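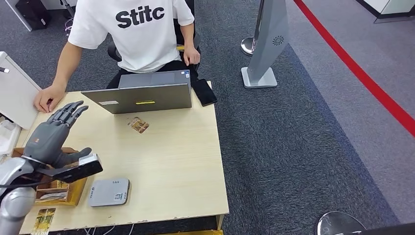

Postcards are the one thing a household never throws out and never finds again, according to Oldřich Lukáč, and we at Vullell have heard much the same all spring and summer – usually with a fond sigh and a shoebox to go with it!

So we are very happy to announce the Atenley card sorting days, open to all from Wednesday, September 9, 2026. Bring your picture cards, and we will gladly sit down at a table with you and find each one a place in a wooden organizer with open compartments. 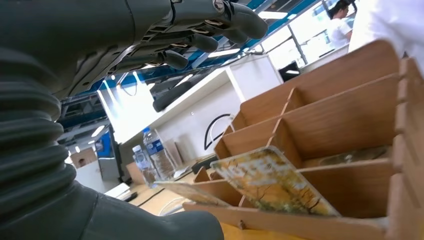

How to join in

There are 13 places a day, and booking is free. Our own collection now runs to 1,312 cards, sorted by season and landscape,

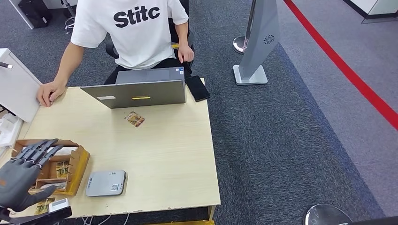 and visitors are welcome to browse it for as long as they like, or to swap a spare or two before heading home. Bookings are taken at the Vullell front desk.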